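Mornham Library Opens Seed Exchange, Asks Only That You Label the Beans

MORNHAM – The Mornham Public Library will begin lending seeds in February, a service that differs from lending books mainly in that the library would prefer not to get the same one back.

The Silum Seed Exchange opens with 881 packets covering vegetables, herbs and cut flowers. Cardholders may take up to 20 packets per season at no charge. There are no due dates and no fines. Borrowers are asked to let a few plants go to seed in the fall and return whatever they can spare, in an envelope, with a name on it.

"The name is the part people skip," said Jeanie Geddes, who runs the exchange. "Last year's trial brought in 1,071 envelopes. A good many were marked 'squash, I think.' We planted some of those. They were gourds."

The trial, held out of a filing cabinet near the large-print mysteries, drew more interest than the library had planned for. Patrons checked out 1,579 packets between spring and first frost, and the cabinet's bottom drawer has not closed properly since. The new exchange will have its own corner by the east windows, with a sorting table and a scale that weighs things smaller than a potato.

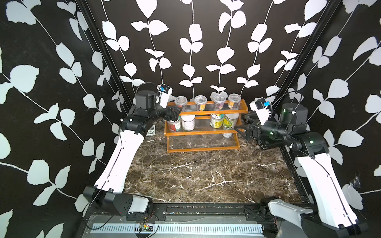
Lidded tubs on the top tier of a three-tier shelf with clear panels.

Among the varieties on offer is the Havlíček pole bean, a purple-podded climber grown in Mornham backyards for at least four generations and argued about for most of them. Two families supplied seed for the opening. Each has asked that its beans be kept apart from the other's, and the library has agreed.

Hélène Cloutier, who gardens on a quarter acre behind the old feed store, will teach a free seed-saving class at 6:30 p.m. on the first evening of the exchange. Topics include drying, storage and how to tell when a tomato is past eating but not past usefulness.

"Lettuce is easy and carrots are hard," Cloutier said. "I will be saying that in several different ways for an hour."

Shelving and supplies were paid for by a grant from the Zernine Fund, which also covered a year's worth of envelopes. Pencils are available at the desk.

Seed donations are welcome during regular hours. The library cannot accept bulbs, live plants or zucchini.

Media contact: Jeanie Geddes, Silum Seed Exchange, Mornham Public Library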